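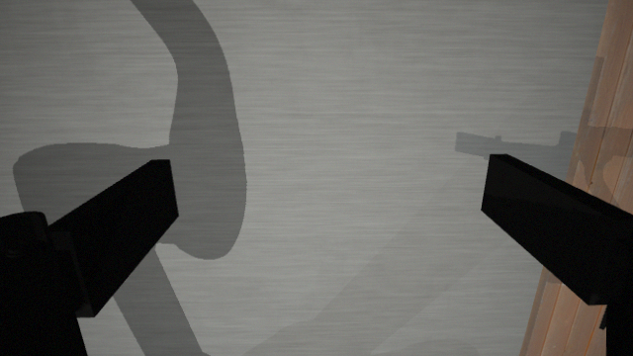
3.2 Sizing the Cell Before Purchase

The Dillcombe budget covered one workcell and no second round of orders. Arms, grippers and cameras were therefore chosen against a rendered model of the cell, and quotes were requested only after the layout was fixed. Goel and Mousavi built the model; Wieser kept the cost sheet.

Two questions drove the spending plan. The first was whether a parallel-jaw gripper could do the work or whether the Skolter tool changer, the largest optional line on the sheet, had to be included. The second was how much lighting to buy. Wrist views were rendered with shadows left on, and arm shadows fell on the work surface between and behind the fingers. We kept a line for diffuse lighting on this basis.

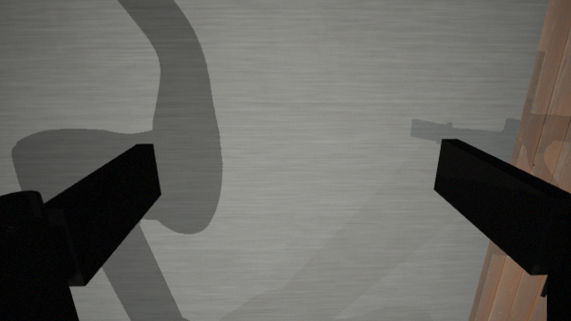
3.3 Arm Count and Table Size

Single-arm and dual-arm layouts were compared over 362 simulated trials. The dual-arm layout needs a wider table and a second controller, and the controller has the longer lead time - 20 weeks as quoted by Hinico. Both arms are mounted on the far side of the table, which leaves the curved front edge clear for an operator.
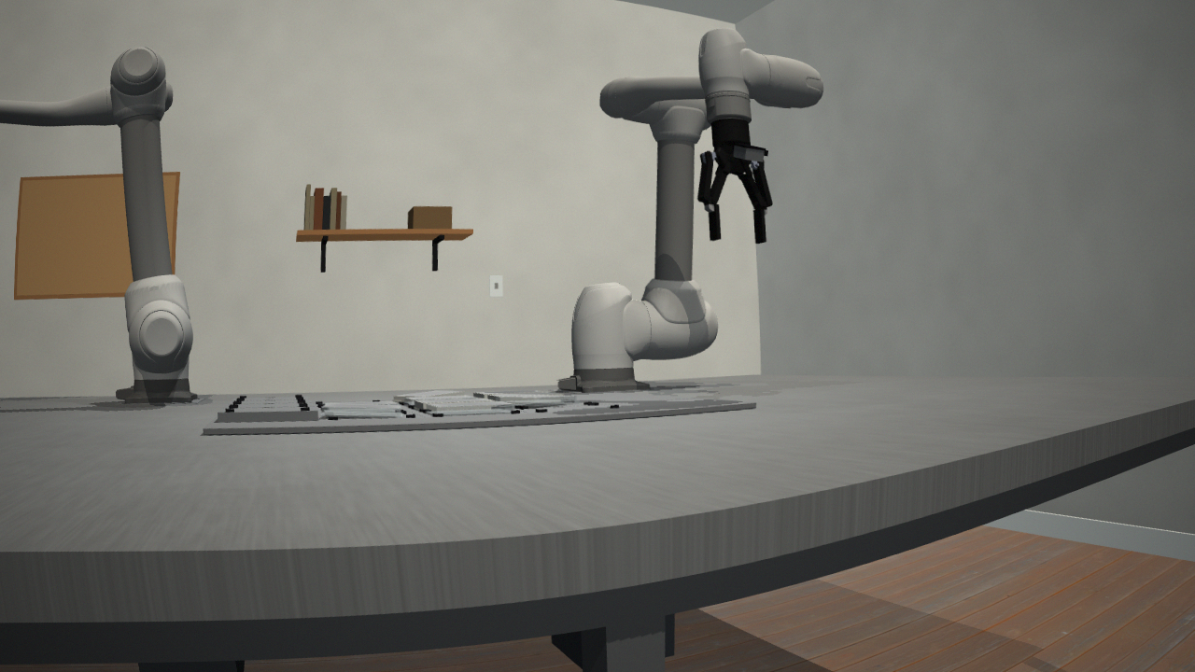 Figure 4. Dual-arm layout, right gripper raised clear of the table.

Reach was checked at the board, with the gripper pointing straight down. Of the 161 target poses, 42 required the base to be moved from its first position. Moving a base in the model costs nothing; moving it after the table is drilled means a new top, so the drilling order was held until February.
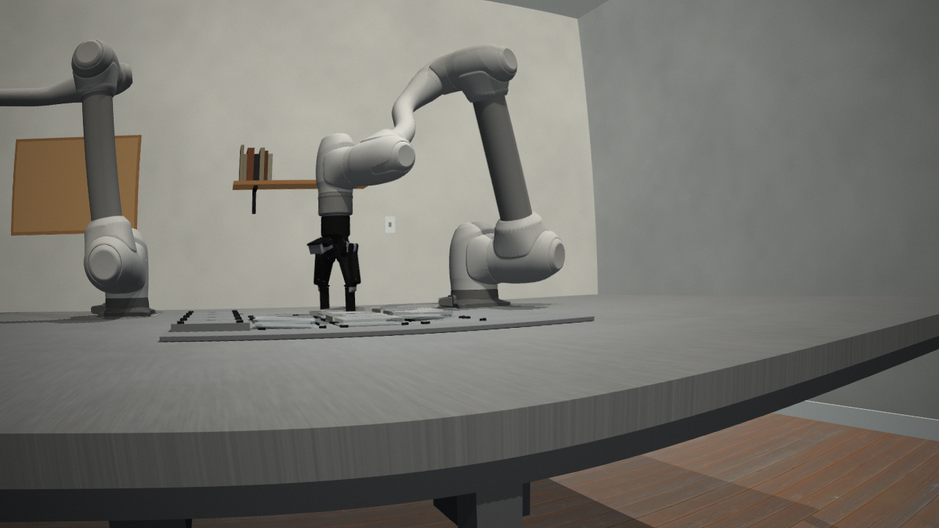
Figure 5. Right arm lowered over the board, fingers pointing down.

The tool changer was dropped from the first order. The amount released went to spare fingers and a second set of cables, both priced by Oprea.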